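Home Notebook Projects People Search
Filed under: Bench notes / Cobot cell

February, cell notes — the arm, the bracket and what everybody thinks about it 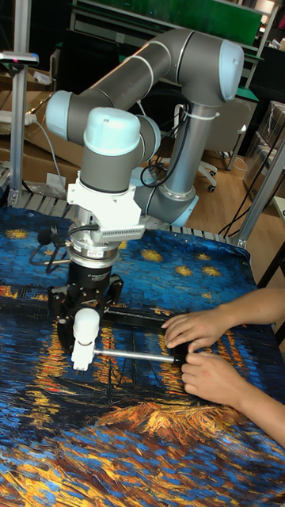 Hands on the black bar and its rod, starry cloth on the table.

Started at 7:40 with coffee and the list from last time, which had grown overnight because Iveta Jurčo got to it before me. She'd added "who resets it at lunch?" in capitals, underlined twice. Fair question! I don't have an answer yet, so it goes at the top of this entry instead of the bottom where I'd forget it again.

For anyone from the Vovley side reading this: we're still working out how the arm and a person share the finishing job for Fusuvwood. The old way is one person at a bench all shift, holding the part with one hand and working it with the other. There are 870 parts in the first order and everybody on the bench knows exactly what their wrists will feel like by the end of it. The plan is for the arm to take the steady pushing and for the person to keep the part of the job that needs judgment (is it sitting right, does the edge feel okay, should this one go back). That's the plan on paper anyway.

Tool alignment ate most of the morning. I kept wanting to do it by numbers off the screen and Iveta kept wanting to do it by feel, and we went back and forth until we agreed to do both and compare. Her settings were closer on the first pass, mine were easier to repeat. I wrote down both. If you pick this up after me, use hers to start and mine to get back there after a tool change.

The force sensor under the bracket needs zeroing every time the tool changes — EVERY time, even if it's the same tool going back in. I skipped it once because I was hungry and then spent 26 minutes chasing a reading that made no sense. Also please look at where the thin black cable hangs before you jog the wrist. It has a fair bit of loop in it and I'd like a proper clip there. I've asked Lambrechts for a couple, no reply so far.

Now the people stuff, which I said I'd keep track of as well as the settings.

Talked with the bench crew over lunch. Nobody was against the thing, but the worries weren't the ones I'd written down beforehand. I had a whole page ready about jobs. What they brought up first was pace. At the bench you can slow down when you're tired and speed up when the radio's good, and you get to decide. With the arm on the other side of the table, somebody picked the cycle time for you, and right now that somebody is me, sitting in a chair. I didn't love hearing that but I think they're right. So there's going to be a hold control the operator can reach without letting go of the part, and using it won't show up on any chart. I'm putting that in writing so it doesn't get quietly dropped later.

Second thing was pay grade. If you're running the cell, are you still a finisher or are you a technician? I passed that upstairs with a note saying please answer it before the training starts and not after. Two of the crew said they won't sign up until there's an answer, and I wouldn't either.

Third was talking. The benches face each other and the cell faces a wall! I hadn't thought about that for one second. We can turn the table, it'll mean rerouting cables and I'll grumble about it, but it's a day's work at most.

Iveta's view, copied from her sticky note before it loses its stick: "Teach people to set it up, don't just teach them to stand next to it." She wants each operator to do their own tool change and zeroing from the first day. I was going to keep that for the two of us. Changed my mind somewhere in the afternoon, after writing out the steps and seeing they fit on half a page.

Service interval: Anov wants the tool checked at 2,000 cycles. I'd like 1,000 to begin with, until we know how it wears. Put it in the log as 1,000 and argue with me later.

Still open
- lunch reset (see top, Iveta is waiting)
- cable clip, chase Lambrechts
- hold control, where exactly, ask the left-handers too
- turn the table, measure the cable run first
- grade question, no answer yet at 4:15
- half-page setup sheet needs a second reader who hasn't touched the arm

Left both sets of numbers in the blue folder.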